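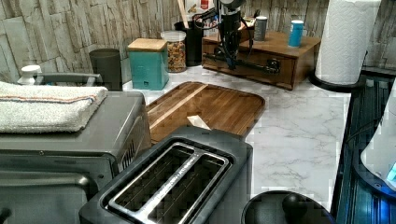
**Arm sags toward the counter when it's reaching out — servo, power or code?**

Hi all, first post. I'm building a small desktop arm at home and it lives on the kitchen counter for now, back by the stone wall next to the paper towels. The kit is a Gratadon, secondhand, black links, and I've been teaching it to go for the knob on a little wooden drawer box. Folded up it holds position just fine. Once the elbow opens past 90 degrees the whole thing droops, slowly, and ends up low of the knob. Then it kind of buzzes at me.

What I've tried so far:

- re-tightened every horn screw
- recalibrated the shoulder (it reads 1,232 at home, same as before)
- slowed the moves way down, which helped the wobble but not the droop

Power is the 6 volt brick that came in the box, through the Irden driver board, and the cables are the stock ones plus an extension I made up myself so it could reach the outlet. Do I need a stronger shoulder servo? I'd love to not spend more money on this thing!

— Shahla Azimi, Jun 14, 2021

---

**Answer (accepted)**

Before you buy anything, put a meter on the power pins at the shoulder while the arm is stretched out. Not at the brick, at the servo. I'm betting on your extension. I made one out of thin speaker wire last October and lost almost a whole volt under load, and mine did exactly what you describe — fine when folded, sad when reaching.

If the voltage does dip, make the extension again in thicker wire and keep it as short as you can stand. If it stays put, then look at the shoulder. Gravity is working on the full length of the arm out there and a small servo can only do so much. You can hang a spring or even a fat rubber band from the column to the upper link to take some of the weight. Ugly, works great.

Also, don't let it sit there buzzing. That's the servo stalled and cooking itself. Cut the power, fold it by hand, let it cool.

---

**Answer**

just get the metal gear servo, I did and never looked back. mine's from Conceição

---

**Answer**

Agree with the first answer on the wire. One more thing to check: is the base bolted to anything? My 2 clamps on a Cumotholm base had worked loose and the column was leaning forward every time the arm went out, so half my "droop" was the base tipping. Lay a straightedge against the column, folded and then extended, and see if it moves. And tie those cables back a bit so the loops don't drag on the elbow.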